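Can a robot clear your table yet? How to test one chore properly at home (or in sim)

Every few weeks somebody sends me a clip of a robot loading a dishwasher and asks if they can stop doing it themselves. My answer is always "which chore, and how many tries did it get?" So I've written up the way I check, using the dullest job I could think of: clearing the table after breakfast. You don't need hardware for any of this. I ran the whole lot in simulation first, on an ordinary desktop, and I'd say start there too, mate, unless you enjoy sweeping up crockery.

Step 1. Write the chore down as one sentence. Mine was "pick up the plate and put it on the bench next to the dishwasher." Clearing the table is far too big. It's got stacking in it, and scraping, and deciding whether the last bit of toast is rubbish or somebody's lunch.

Step 2. Build a kitchen that looks lived in. My first one was a grey slab floating in space and the results were beaut, and meant nothing at all. Put in proper cupboards, tuck some chairs under the table and leave a few things out that the arm has no business touching. Go easy at first, though. A couple of extras spread well apart is plenty.
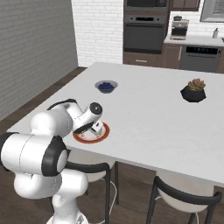 Step 3. Set your pass mark before you press go. I count a run as good if the plate ends up flat on the bench, nothing else has shifted more than a finger's width, and it's all done inside 64 seconds. Birthe Lund reckons I'm too soft on the time (she can clear a whole table in that), but I wanted to give the poor thing a chance!

Step 4. Run it a lot. I did 1,000 runs overnight with the plate starting in a different spot each time. If your computer's slow, do fewer, but please don't do nine and call it a day. My first nine all passed and I was very pleased with myself for an evening.

Step 5. Sort the failures by hand. There were 367 of them, which took two pots of coffee and most of a rainy morning. The biggest pile was the rim grasp. A plate is a rotten thing to pick up with two stiff fingers: it's low, the edge is thin, and if you come in a bit flat you just shove it along the table. Next came plates that started too far away, where the arm stretched right out and lost its nice wrist angle. Then a handful where it got the plate up beautifully and clipped something on the way past.

Step 6. Change one thing and go again. I tilted the approach so one finger slides under the rim, and left everything else alone. Mikkel Bergmann talked me into that after he'd had the same trouble with saucers. If you change the grasp and the speed together you'll never know which one helped.

Step 7. Make it harder, a little at a time. Food is where it gets properly messy. A bowl of berries has to stay level the whole way, and my setup was tuned for plates, so I treat that as a separate chore with its own sentence and its own pass mark. Same goes for anything with dirt in it.

So, is it ready? For one clean plate, in a kitchen it knows, I'd call it close. For my actual kitchen on a school morning, with jam on the rim and a cereal box lying on its side, no way. Sim plates don't get sticky unless you make them, and I haven't worked out a decent way to fake jam. Hjalti Blöndal has been fiddling with friction settings for that and I'll add his numbers to this page once he's happy with them.

If you try it, keep your failed runs and write the starting position next to each one. I chucked my first batch out and had to do the lot again.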